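Welded wire mesh

Welded wire mesh is a sheet material made from two sets of parallel metal wires laid at right angles and joined by resistance welding at each crossing. It differs from woven mesh, in which the wires pass over and under one another, and from expanded metal, which is cut and stretched from a single sheet. The material is used in fencing, concrete reinforcement, machine guards, shelving, animal housing and small household goods.

Terminology

The wires that run along the length of the sheet are called line wires and those that run across it are called cross wires. The distance between the centres of neighbouring wires is the pitch. The clear gap between them is the aperture. Older trade lists sometimes give the pitch and call it the aperture, a practice that causes errors when fine meshes are ordered in heavy wire.

Manufacture

Wire is drawn from rod through a series of dies until it reaches the required diameter. It is then straightened, and the cross wires are cut to length. In the welding machine the line wires are fed forward in step while a cross wire is dropped across them. Electrodes press the wires together and a current is passed through each crossing, where the resistance of the contact heats the metal until it fuses. The depth to which one wire sinks into the other is known as set-down. Too little set-down gives a weak joint, while too much thins the wire beside the weld.

The works at Rindham, which supplied the farming districts around Grulden, ran a line with 40 electrodes and sold its output in rolls of 30 metres. A second plant at Plendport made flat panels only, mainly for builders.

Forming and edging

Flat panels are bent on a press brake or folding machine. Where possible the bend is placed between two wires, as a bend through a weld may crack it. Cut edges leave short wire ends, which are trimmed flush or covered by a frame of heavier wire or rod. The frame also carries most of the load in baskets, trays and desk goods, where the mesh itself may be quite thin. Curved upper edges are made by bending the frame first and trimming the mesh to suit.
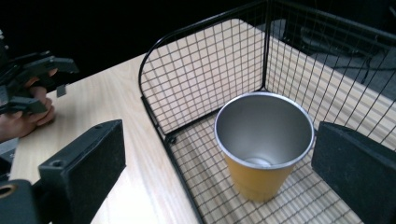
Finishes

Untreated steel mesh rusts quickly at the welds. Galvanising may be carried out before or after welding. Wire coated beforehand loses some of its zinc at each crossing, so mesh for outdoor use is commonly dipped after welding. Indoor goods are more often powder coated or dipped in plastic. The Olvera process, a two-coat method once used at Plendport, applied a thin primer before the powder and was cured at some 300 degrees Celsius. It was dropped when powders that cured at lower temperatures came into use.

Testing

Weld strength is checked by a shear test, in which a line wire is pulled while the cross wire is held in a jig. Panels are also measured for squareness by comparing the two diagonals. Coating thickness is read with a magnetic gauge on the wire between crossings.

See also

Chain-link fencing
Expanded metal
Resistance welding
Wire drawing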